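Speaker notes – collecting examples in rooms people use
Wondale, 7 June 2023
Slot is 20 minutes plus questions. Skip the history part if we start late.

Opening
Thank the organizers. Say what I work on: the data side of Brindeo, tidying up living rooms with two arms. I don't train the models. I get the examples in, check them and throw some out.
Main point of the talk, say it early: most of our trouble last year was in how we collected, and very little of it was in the training code.

What we started with
The first set was 700 examples, all from one bench in our own lab. Same table, same light, same four objects. The model did well on that bench and badly in every home we took it to.
So we moved the collecting into homes. Slower, more driving, more cables. Worth it.

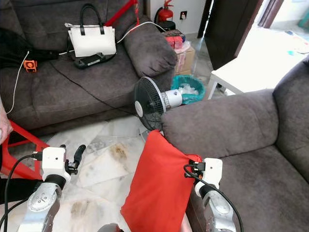 Soft things are the hard part. A cup has one shape. A cushion has a new shape each time you grab it, and where you take hold decides what happens next. Operators asked for a rule – always the corner, always the middle. We gave them none. We asked for both, and for the grip point to be noted in the log.
Pause here. People usually want to ask about failed grasps. Tell them it's coming.

Keeping failures
Old rule: delete the example if the object was dropped. New rule: keep it if the operator picked the object up again in the same run. Those recoveries are useful.
Of 1021 examples in the second set, 297 had at least one dropped object and a second try. Under the old rule all of those would have gone in the trash.
We still delete runs where the arm was stopped by hand or a log file is missing.

Don't clean the room first
We used to clear the floor and the seats before we began. It made nice recordings and a weak model. Now the bags, fans and chargers stay where they are. We move a thing only if an arm could pull it down or get caught in it.

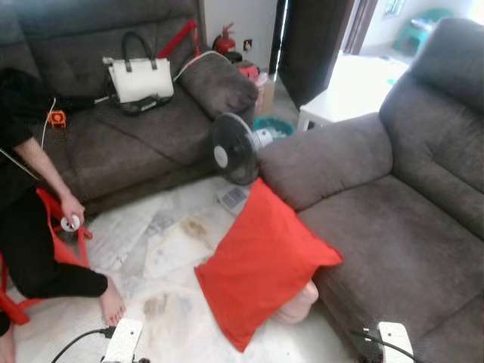
People count as part of the room too. If someone is sitting nearby, the run goes on as long as they are out of reach of the arms and have signed the form. The form is one page. Happy to share it.
Start positions: change them every 3 runs. More often and operators lose time, less often and the set fills up with near copies.

Labeling
Shim is our small tool for marking the start and end of each step. Show it only if the laptop behaves.
Two people label each run separately. Where they disagree, it is mostly on when a grasp begins. We settled on first contact. Write that down before you start, or you will be relabeling in August like we were.

What's next
Same task in the Nevley apartments, with other furniture and darker rooms. No results yet, so don't promise any.

Questions I expect
Cost per example – say it varies a lot by home, travel is the biggest part.
Will we release the set – only runs where everyone in view has agreed to it, and that check isn't finished.
Simulation – we use it for reach tests. We haven't had luck with cloth or cushions in it.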